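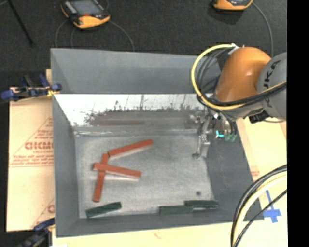

Chapter 6
Who Picks Up the Pieces? Automation on the Packing Floor

Ask a supplier what a picking arm does and you will hear that it takes the dull work off people's hands. Ask Rekha Kulkarni, a shift lead at the Kowalczyk parts depot in Dritham, and the answer takes longer. Lifting a red block or a green one out of a grey bin is easy to describe. Blocks that lie across each other, or end to end against a wall, are where the trouble starts, and trouble still goes to a person.

Before the depot bought its first arm, 19 people sorted parts by hand. Management promised that none would lose their job, and none did. Four of them now watch screens and clear jams. They are paid the same as before, and they told us the day feels longer – there is less to do, but they can't walk away from it.

This chapter treats claims about "freeing up" workers with some suspicion. Freed for what, and who decided? We look first at Dritham, then at the Ovmont warehouse, where Graham Wragg kept a diary of every stoppage over 200 shifts. He logged 1,401 of them. The firm's own report for the same period lists 15.

Before you read on, write down one task you have done for pay. Which parts of it would a manager notice if they stopped being done? Keep your answer for section 6.3.

6.1 What the job was before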